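Speaker notes: Selling the family firm, talk for owners, Gradondale

Slide 1. Good morning. Thank you to Urmila Garg for the invitation. Say my name slowly, people always ask again: Vibeke Steinarsdóttir, from Akgül.

Slide 2. Ask the room: who has a written plan for leaving the company? Wait for hands. Do not fill the silence.

Slide 3. The Tetgate case. The owner signed every purchase by himself, also the small ones. The buyer looked at this for two days and lowered the offer. Explain that a buyer pays for a business which can run without its founder.

Slide 4. Customers. At Tetgate one client made 80 percent of sales. Ask Adeel Chaudhry to tell how the bank sees such a number. He has three minutes, not more.

Slide 5. Stock and old accounts. The Trotness list had 3,337 product lines, and many had no sales. Clean this before the buyer comes to look. (If somebody asks about tax, send them to Poonam in the break.)

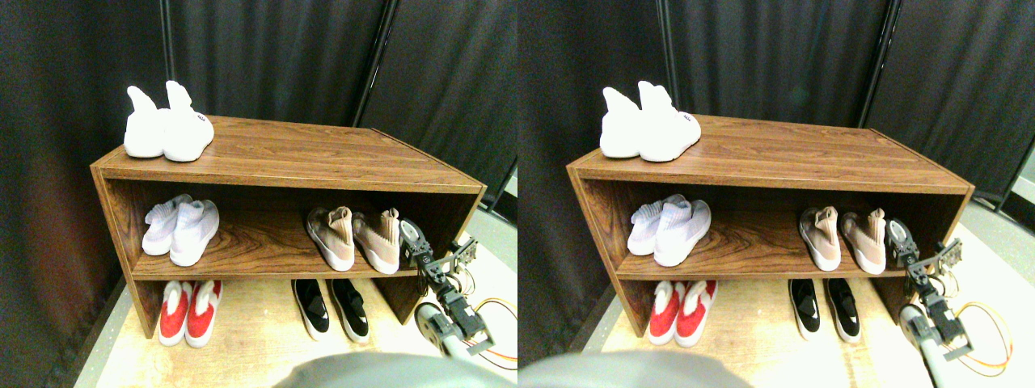 Photo: Kanchan Bhatt

Slide 6. Who must know about the sale, and when? My advice is to tell the finance manager first, then the department heads. Staff should hear it from the owner. Read the Trotness letter aloud, only the first paragraph.

Slide 7. Questions. Repeat each one into the microphone. Coffee is in the hall.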